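4.2 Floor finish and reported slips

Complaints about polished stone are old, and most come from people who chose it. Of the 300 households in the Sedavstead survey, more than half called their hall floor "slippery" and "lovely" in the same answer, a position we coded as 2 separate responses after some argument. Escobar coded them as one and has not changed her mind.

Pale marble drew the warmest praise and the longest list of falls, chiefly in socks. Owners blamed the socks. Mats were owned by nearly everyone and kept, as a rule, in a closet - they hide the stone. Figure 5 shows a white marble floor of the kind respondents had in mind. 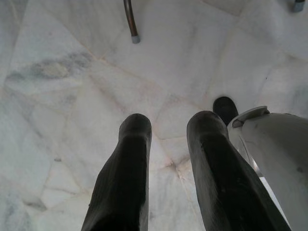 Figure 5. White marble floor.

4.3 Cleaning habits

Respondents mopped less often than they claimed to in the September interviews.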